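How Does a Robot Decide What to Do Next?
Sesia Learning Pages: Computers and Machines
For readers ages 8 to 11

When you pack a lunch, you do not think about every move. Your eyes find the food, your hand reaches out, and your fingers close. A robot must have instructions for each of these steps. The instructions are called software.

Robot software is usually made of several programs that work together. The engineers at the Cokberg Robotics Laboratory divide theirs into three main programs. Each one has its own job, and each one passes its results to the next.

The first program is called perception. Perception means noticing and understanding. A camera sends the computer a picture made of tiny colored dots called pixels. To the computer, every pixel is a set of numbers. The perception program studies these numbers and looks for edges, shapes, and colors. It then makes a list of the objects it has found and where each one is.
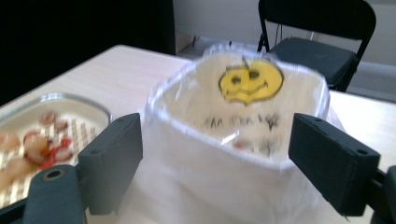

Some materials are much harder for perception software than others. A wooden block has straight edges and looks nearly the same from day to day. Thin plastic is a greater challenge. Light bounces off the rim of the white bag and makes bright streaks, and a program may mistake a streak for an edge. The plastic also lets some color through, so the small red thing low in the bag shows only faintly. Even the yellow smiley face can cause trouble. When a picture is blurred by motion, one smile can look like two, and the software must work out that there is only one.

The second program is called planning. It uses the list from perception to choose a path. If a bag stands between two gripper fingers, the planner must decide how far each finger should travel and how to keep away from the tray beside it. The Cokberg planner, which is named Seltik, tests 300 possible paths before it selects one. It throws out any path that would bump into something.

The third program is called control. Control sends signals to the motors and then checks the results. It does this 200 times every second. If a finger has moved a little too far, the control program corrects it at once. You do something similar when you carry a full glass of water and keep adjusting your hand.

Engineers must also find mistakes in their software, which are called bugs. They use a program named Rizk to play back recorded pictures slowly, one at a time, and to see what the perception program found in each.

Words to Know
Pixel: one tiny dot in a digital picture.
Perception: finding and recognizing objects.
Planning: choosing a safe path.
Control: moving the motors and correcting errors.
Bug: a mistake in software.

Try It Yourself
Place a clear plastic bag and a wooden block on a table near a lamp. Draw the outline of each one. Then move the lamp to the other side and draw them again. Compare your drawings and mark the lines that changed.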